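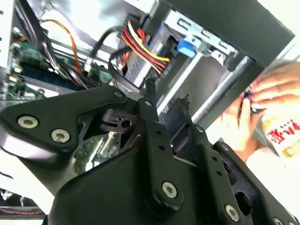

Print workshop opens lino and wood engraving exhibition in Grendance

Stisenora, the open-access print workshop in Grendance, will open an exhibition of relief prints in the Toledo Room this July. The show is called Second Cut and brings together 32 prints by members of the workshop, all of them made from blocks cut by hand. Entry is free.

The prints were chosen from an open call to members in the spring. Each artist could send in up to three pieces, and the only rules were that the block had to be cut by the person entering it and that the print had to be made in the past year. Lino, vinyl and end-grain boxwood are all represented, along with two large prints taken from salvaged plywood drawer fronts.

Stamatia Stamatopoulos, who runs the workshop and selected the work, said: "Most of our members print at home on a kitchen table and come to us when they need the big press. I wanted to see what they were making in between visits. A lot of it was smaller than I had guessed, and there was far more colour. I had planned one wall for colour work and ended up with two."

The title comes from a habit among the members of cutting the same design again after a first proof. Several of the artists sent both versions, and in those cases the two prints hang side by side with the blocks in a case underneath. One of them, a view of the allotments behind Grendance station, was cut first in soft grey lino and then again in wood at half the size.

Reduction prints take up most of the back wall. For these the artist uses a single block and cuts more of it away between colours, so the edition can't be reprinted once it is finished. The largest is a nine-colour picture of herring gulls on a harbour wall. It was printed over four months in an edition of twelve, and seven of those were kept.

All the work is for sale unless marked otherwise. Prices start at £25 for an unframed print. Stisenora takes a small commission, and the rest goes to the artist.
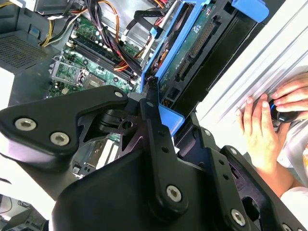

Close-up of black metal links and silver hex screws. Photo: Stisenora

New bench space and tools for members

The exhibition opens alongside a set of changes at the workshop itself. Members raised £3,196 through a print fair and a sale of donated proofs, and the money has been spent on the relief area at the back of the building.

There are now nine bench places for cutting, up from five, each with its own lamp and a non-slip bench hook. The workshop has bought two sets of Darnora gouges for members to borrow, with a narrow V-tool and a shallow U-tool in each set, and a sharpening station has been fitted next to the sink. A second drying rack has gone in beside the proofing press, so that prints in oil-based ink can be left overnight without blocking the cutting benches.

Paper storage has been moved out of the damp corner and into the old office. Members who keep paper at the workshop are asked to collect anything unlabelled before the end of July. Paper left after that will go into the offcuts drawer for general use.

"The gouges were the thing people asked for most," said Stamatia Stamatopoulos. "We had some very tired ones. If you learn on a blunt tool you push too hard, it slips, and you decide lino isn't for you. I have lost count of how many beginners I have handed my own tools to."

Bench places can be booked in half-day sessions. The charge for members is unchanged. Visitors can book a single trial session, with an induction on the press included, before deciding whether to join.

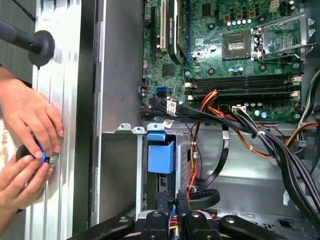
Talks and workshops during the exhibition

A short programme of events will run in the Toledo Room and at Stisenora while the exhibition is open.

Cutting your first block. A beginners' session for adults and for children over ten who come with an adult. Soft-cut vinyl, ink and paper are provided. Places are limited to nine and should be booked in advance.

Registration without tears. An afternoon on lining up two or more colours, using pins and tabs and a simple card jig. Suitable for people who have already made a one-colour print. Please bring a block that is ready to proof.

Artists' talk. Three of the exhibiting printmakers will talk about their work and pass around blocks and proofs. The talk starts at 6.30 pm and lasts around an hour. There is no charge and no need to book.

Bring a print, take a print. Anyone may bring an original print no larger than a postcard and swap it for one from the box. The box will be on the front desk throughout the exhibition.

Visiting

The Toledo Room is on the ground floor and has step-free access from the car park side. Large-print labels are available at the desk. The room is open from 10 am to 4 pm, with later opening on the evening of the talk. Stisenora is a short walk away, and visitors are welcome to look round the workshop during the same hours.

Notes for editors

Stisenora is a members' workshop for relief printing, etching and screenprinting. It is open to beginners and to practising artists.

High-resolution pictures of selected prints are available on request. Please credit the artist named in the file details.

Stamatia Stamatopoulos is available for interview. Requests should be sent to the press desk at Stisenora, Grendance.

Ends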